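Play kitchen, hinges and handles

19 Apr 2024

The kitchen has had regular use since December, so I went over it with a screwdriver. It is a pale blue-gray wooden unit with the refrigerator on the left, bought secondhand through Kultell with 30 screws in a bag and no instructions. Assembly took one evening. Maintenance took longer.

The gold handles were the first item. Each door handle is held by two machine screws from the inside, and both on the lower refrigerator door had backed out half a turn. I removed them, applied a small drop of low-strength threadlocker and refitted them by hand. A power driver will strip the inserts. The microwave handle was tight and I left it alone.

Next, the hooks along the backsplash. The slotted spatula and the ladles weigh very little, but they get pulled sideways. I put a thin nylon washer behind each hook. 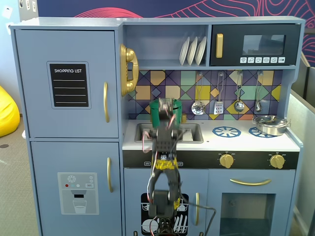 Bendik Tangen wrote in to say that washers only delay the problem, and that he glued a hardwood strip behind the panel on his daughter's kitchen and ran longer screws into it. He also thinks the burner decals should get a coat of clear varnish before the pots wear through them.

The strip is a better fix and I may do it when the back is off again. I tested varnish on a spare decal and the edges lifted, so the burners stay as printed. The knobs on the control strip got a felt ring each. Sanding was limited to one corner of the counter, 119 grit not being a thing, so I used 120.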